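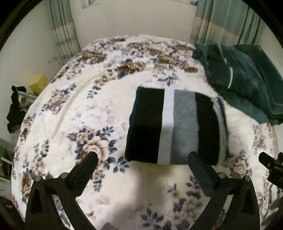 Cliderow listing, September, second pass on the room measurements. Laser readings taken again at 1.2 m above the floor after the first set disagreed with the seller's old plan. Bedroom 2 is the one that matters, as the advertised area depends on whether the alcove counts. The long wall had to be shot over the bed, past the cream floral blanket and the folded striped knit on top of it, so the tripod went on the window side and the reading was taken diagonally and resolved afterward. Diagonal and direct readings on the short wall agree to within 2 mm, so I am accepting the method for the long wall as well.

Total interior area by the new set: 371 sq ft for the upper floor, walls excluded. The old plan includes the stair void. Bohdan Dovhaniuk's draft for the listing copied the old plan, so the draft needs to change before it goes to the Kalta feed. I have marked the field in the shared sheet and left his number in the notes column.

Ceiling height under the slope is still open. Our rule is to leave out anything under 5 ft. Kjell Nyberg uses the same rule at Womero but measures to the finished surface, and I had been measuring to the trim. Reshot to the finished surface. The alcove stays in, the strip behind the door drops out.
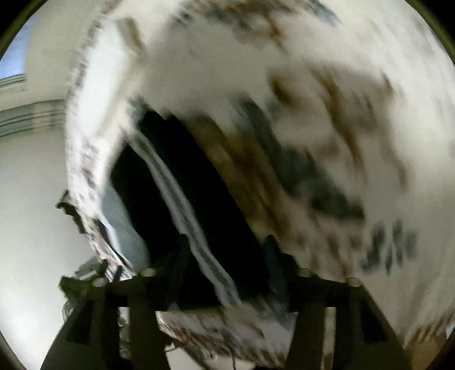 Floor plan software: Miah export still rounds each room to the nearest half foot before summing. On this house the rounding pushes the upper floor over the true figure. Workaround is to sum in the sheet and type the total in by hand, then lock the field. Locked fields survive a re-export, tested twice. They do not survive a template change, so pick the template first.

Lot side: the plat gives 200 ft of frontage on the lane. The tape gave less, but the north pin is under the hedge and I was working from the fence post. Not usable. Frontage goes in as per plat, source stated, until the pin is found.

Boat shed is not on the plat. Measured anyway, outside faces only, recorded as an outbuilding with no area claimed. Bohdan to ask the county whether there was ever a permit.

Laser battery down to one bar at reading 17. Readings after that were repeated on the spare unit, no change. Charge both.

Open:
North pin.
Shed permit.
Kjell to check my slope sketch against his.
Replace the area in the Kalta draft, then send to the seller for sign-off.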